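Oltulwood Packing Room
Gallery 2: Boxes into boxes

Home > Gallery > Packing room

The packing room at Oltulwood is where small cartons are put into larger ones before they go out to the Grellberg store. The pages in this gallery show the room in use, with a few notes on the boxes, the table and the floor.
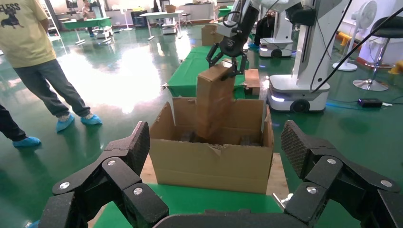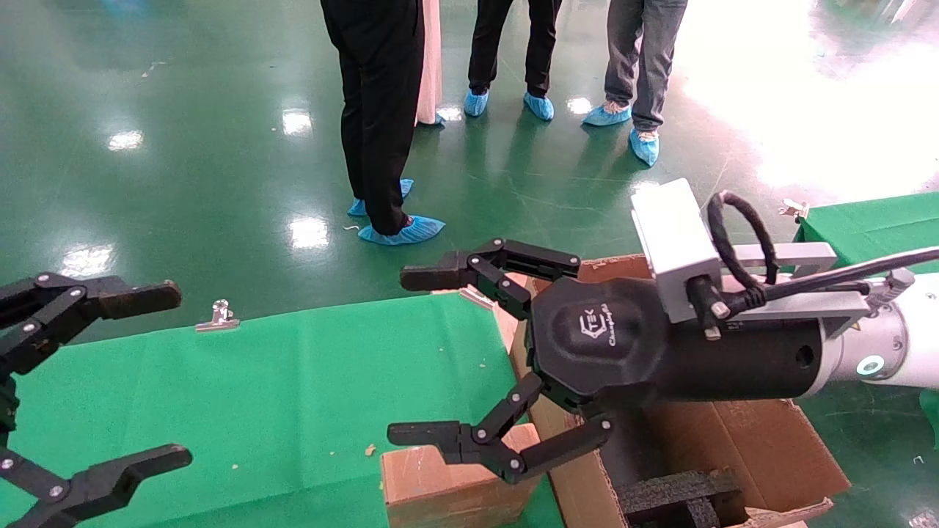 Page last changed: February

Both pictures come from the packing room. The notes for each are below.

First picture: a small brown carton going upright into a bigger one, which has its flaps folded out. The front rim of the big box is torn. It is hard on a box to be used again and again, and the rim is usually the first part to go. We keep using them in the room until the base gets weak.

There are already some dark items at the bottom of the big box. Pale wood shows under it at the lower corners, and a small wooden block stands further along the green table.

Second picture: the floor, which is dark green epoxy with a high polish, and three people standing on it in light blue shoe covers. The flecks on the floor are pale and show up well against the green. Daylight catches it strongly on one side. Cardboard is on the table at the front.

Notes on the room

Shoe covers go on at the door and come off at the door. They are kept in packs of 98 on the shelf in the lobby. Please tell the office when the last pack is opened, as a new order takes a while to arrive.

The floor is swept before lunch and again at the end of the afternoon. Cardboard sheds a good deal, and torn edges shed the most. Tollix floor cleaner is used once a week, diluted as it says on the label. Do not use the kitchen cleaner, which leaves a film.

Boxes are stored flat in bay 27 and made up as needed. Small cartons go in upright if there is height for them. Fold the flaps right back before loading so they do not catch. A box with a torn rim can be used inside the building but should not be sent out.

We took delivery of 1000 flat cartons last autumn and the small size is going down faster than the large. The next order will be split differently.

More pictures of the room are in Gallery 3. The loading bay at Man has its own page.

Back to Gallery 1 | On to Gallery 3 | Top of page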